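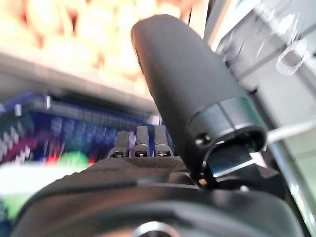
Close-up, black finger and metal bracket.

Harvest Supper and the Matter of the Hymn Books

The Harvest Supper will be in the church hall in October, starting at half past six, which for most of our congregation means ten past. Piyumi Hettiarachchi has the list for food. At the time of writing it shows four apple crumbles and no main course, so if your gifts lie in the direction of a casserole, please speak to her after the morning service.

Now, the hymn books. You will remember that the old green ones were to go once the new ones arrived. The new ones have arrived. The green ones are still in the vestry, where Tadeo Bustos has stacked them against the radiator, and two people have already asked for them back on the grounds that the new book has altered the third verse of the harvest hymn. I have compared the two versions and the change is one word. Letters on this subject may be left in the plate, preferably wrapped round something.

Rochelle Bright preached last month on the parable of the sower, and was kind enough not to look at anyone in particular during the part about stony ground. Her notes are on the table by the font for those who missed it, or who were there but resting their eyes.

The roof fund stands at £2588. Thank you to all who gave, and to whoever put in the foreign coins.

Evening prayer carries on through the autumn in the side chapel, led by Sewwandi Miah. Bring a coat. Tins for the food bank go in the box in the porch, and please check the dates first, as we had a tin of prunes in April that was older than the curate.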